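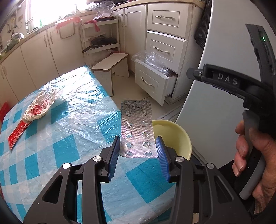 Grupo de Percepção e Controle - Projeto Mevari

Pesquisar no fórum Buscar Limpar

Tópico: segmentação falha em objetos finos e brilhantes na tarefa de limpar a mesa

rastro_v
Estou treinando a política de limpeza de mesa do Mevari com demonstrações feitas com garra de mão. São 1.792 episódios, dois operadores, mesma cozinha em boa parte deles. O treino converge bem, mas a percepção erra sempre no mesmo tipo de objeto: cartela de comprimidos, embalagem metalizada, qualquer coisa que reflita. Com a cartela entre os dedos, a máscara ora pega só os alvéolos, ora vaza para a toalha xadrez coberta de plástico. Uso o segmentador do pacote Farina com os pesos padrão. Alguém já resolveu isso sem anotar tudo na mão?

kalman_torto
Qual a exposição? Se for automática, a janela estoura e o resto da imagem muda de brilho cada vez que a garra vira. Fixa a exposição antes de mexer em rede.

rastro_v
Automática. Não dá para regravar tudo agora. Consigo fixar nos próximos lotes.

junta7
Discordo de começar pela exposição. O problema é a toalha. Padrão repetido debaixo de plástico enrugado engana qualquer segmentador que dependa de borda. Tive o mesmo sintoma em fevereiro e melhorou quando passei a propagar a máscara no tempo, em vez de segmentar quadro a quadro. Janela de 8 quadros foi suficiente.

kalman_torto
Propagar máscara ruim só espalha o erro. Se o primeiro quadro sai errado, você tem oito errados.

junta7
Por isso se inicializa no quadro de maior confiança e se propaga para os dois lados. Está na documentação do Farina, na parte de rastreamento.

rastro_v
Testei a sugestão do junta7 em 49 episódios separados para validação. Melhorou nas cartelas. Continua ruim quando o alvo é o recipiente: a política precisa saber o que já está lá dentro para escolher onde soltar, e objeto transparente some da máscara. 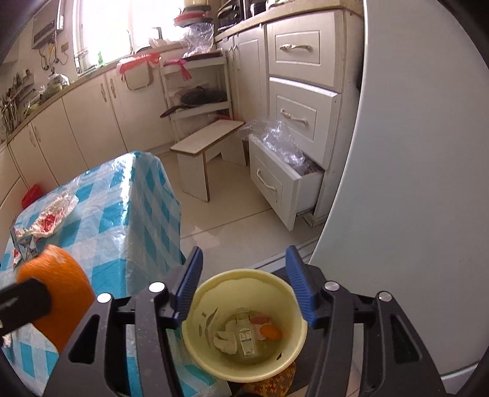
Frasco transparente no fundo do balde, com restos de casca ao lado.

O rótulo branco é detectado, o corpo do frasco não. O planejador recebe um retângulo pequeno e considera o resto do fundo livre.

malha_aberta
Para que o planejador precisa do conteúdo? Se é descarte, basta a borda. Ajusta uma elipse na borda, solta o objeto no centro e pronto. Fiz assim no Vernetden e tirei um módulo inteiro do sistema.

rastro_v
Serve para objeto pequeno e rígido. Casca de laranja em pedaço grande engancha na borda, e aí o centro da elipse não me diz nada.

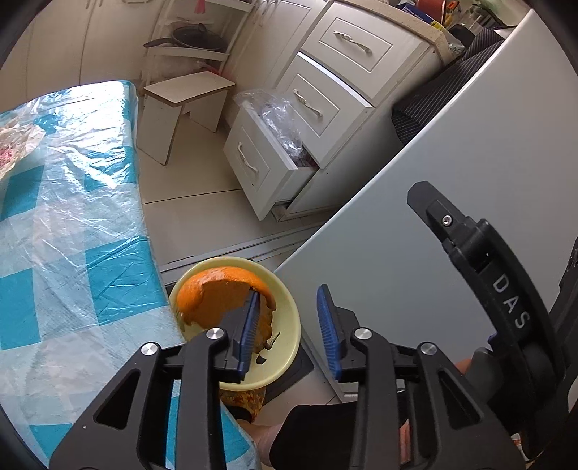

Equipe de Planejamento de Manipulação, laboratório Makmont

Olá, somos do grupo que mantém o planejador usado no Mevari. Sobre o caso da casca: o ponto de soltura é calculado pelo centro entre os dedos, sem levar em conta o que sobra para fora da garra. Com uma peça curva que passa por cima da borda, esse centro pode estar dentro do recipiente e parte da peça continuar fora. No ramo de desenvolvimento existe a opção de usar o contorno completo do objeto segurado - ela exige máscara estável, então o trabalho do rastro_v na segmentação continua necessário. A abertura dos dedos só é liberada quando a projeção do contorno cabe na elipse da borda.

malha_aberta
E quando a peça é maior que a abertura do recipiente? A condição nunca é satisfeita e o braço fica parado.

Planejamento Makmont
Há um tempo limite configurável. Depois dele, o planejador aceita a pose com maior área do contorno dentro da elipse. O valor padrão é 2 segundos.

kalman_torto
Muito curto para quem roda a segmentação na mesma máquina do controle. Aqui a máscara chega atrasada e o tempo estoura antes de a pose melhorar.

rastro_v
Vou rodar com o contorno completo e um limite maior. Para os lotes novos, exposição fixa e propagação nos dois sentidos. Posto as curvas quando o treino acabar.

Compartilhar (8) Seguir tópico

Comentários dos leitores

laço_frio
A opção de contorno funciona com a versão estável do Farina ou precisa compilar?

junta7
Precisa compilar. A estável não exporta o contorno, só a caixa.

pino_solto
Continuo achando que elipse na borda resolve a maioria dos casos com bem menos código.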